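Fairweather Workshop Tips: Comparing Grippers on a Kitchen Drawer Task

Posted 12/03/2019 by Dorothy Bunting

Set up the same kitchen for every gripper you try. We keep one saved layout in the simulator and load it fresh before each run. The counter gets a toaster, two bottles and a small jar, and the drawer under it gets a spoon. If you move anything, save it under a new name. Chun-hung Tseng once nudged the toaster between tests and we had to throw out an afternoon of results.

Start with a wide view

Put one fixed camera far enough back to show the arm, the open drawer and the counter together. You want to see how close the wrist comes to the counter edge.

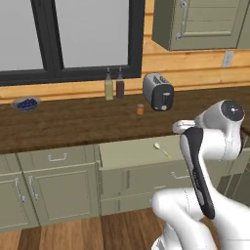
Run the slow speed first. Most drawer trouble comes from the wrist, and a short gripper such as the Endine leaves more space under the overhang than a long one. The Allen fingers reach deeper, but they need a steeper approach, and on a narrow drawer that costs you room at the sides.

Write down the joint positions at the point where the fingers go below the drawer rim. Use those same numbers to begin the next run.

Add a wrist camera

A second camera on the wrist tells you things the wide one can't. Check it with the fingers fully open before you try to pick anything up. Both fingertips should be in view, with clear space between them. If the housing takes up too much of the picture, tilt the camera up 2 degrees at a time.

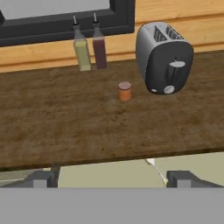

Lai-ching Chu likes to leave the exposure alone once it is set, and I agree. Auto exposure changes when the arm swings from a dark counter to a pale cabinet, and the controller may lose track of the handle. Set it by hand and leave it for the whole batch.

For thin handles, close the fingers in two stages. Bring them in until they touch, wait 200 milliseconds, then go to full grip. Do 3 picks with each gripper before you change any settings.

Check the grip before you move

Lift straight up and stop. Look at the handle through the wrist camera. It should come out of the middle of the gripper with a finger on each side. A handle that leans at this point will usually lean more once the arm turns.

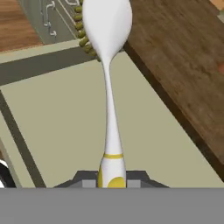 Keep your notes simple

Use one line per run: gripper, controller, speed, result. Tzu-hsuan Yeh keeps ours in a plain spreadsheet with a column for remarks. We tried the Ana controller with both grippers and found the two-stage close easier to set there, though the menus are slow. Save the video under the same number as the line in the sheet, and back up both before you load the next gripper.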